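Last revised February 2018

# Drullow Manipulation Study: Frequently Asked Questions

The Manitley Laboratory receives regular inquiries about the Drullow study, which examines how a robot arm can learn household handling tasks from human guidance. The answers below address the questions received most often. They apply to the current phase of the work unless otherwise stated.

## General

**What is the purpose of the study?**

Drullow tests whether a learned control policy can handle lids and containers using only the view from a camera mounted at the wrist. Most of our earlier work relied on fixed overhead cameras, which must be recalibrated whenever the table or the arm is moved. A wrist camera travels with the arm and avoids that step, but it loses sight of much of the workspace as the gripper approaches an object.

**How does Drullow relate to Bravo?**

Bravo was the preceding project. It used the same arm and the same training code, with two overhead cameras. Results from Bravo serve as the baseline in all Drullow reports.

## Method

**How is the policy trained?**

An operator guides the arm through each task by remote control while images and joint positions are recorded. The policy is then trained to predict the operator's next short sequence of motions from the most recent images. The steamer task was trained on 700 recorded demonstrations. No simulated data were used.

**Why does the steamer task use a gridded cloth?**

The cloth was introduced after early policies misjudged distance on a plain white surface. Regular lines give the network a steady cue to the height and tilt of the wrist. The cloth is not used for calibration, and the policy is never given the spacing of the lines. Small creases are left in place between trials.

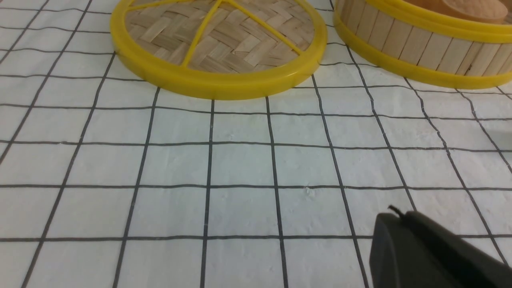 One reader of the first report wrote that the grid might be doing the policy's work for it, and asked whether the same network would fail on an ordinary kitchen counter. The concern is a fair one. A separate set of trials on a plain surface was therefore added to the test plan, and success did fall — mostly through grasps that closed too early, above the rim of the lid. Training on a mixture of surfaces recovered part of the loss. We do not claim that the present policy is ready for use outside the laboratory.

**What counts as a success?**

A trial succeeds if the lid is placed on the basket, remains there after the gripper opens, and the basket has not been tipped. Partial placements are recorded as failures. Trials stopped by the operator for safety reasons are also recorded as failures.

## Results and access

**How large was the evaluation?**

The main evaluation consisted of 133 trials, divided among eight starting layouts. Each layout was fixed before testing began, and no trial was repeated after a failure. Training was run with five random seeds; the reports give results for every seed.

**Are the recordings available?**

The recordings are held in the Putinero archive and may be requested by academic groups. Requests should state the intended use and the storage arrangements. Trained model weights are not distributed at this time.

**When will the next phase begin?**

Collection on mixed surfaces is scheduled to resume in September. The task list will be extended to include stacked containers — a case in which the wrist view is blocked for longer periods.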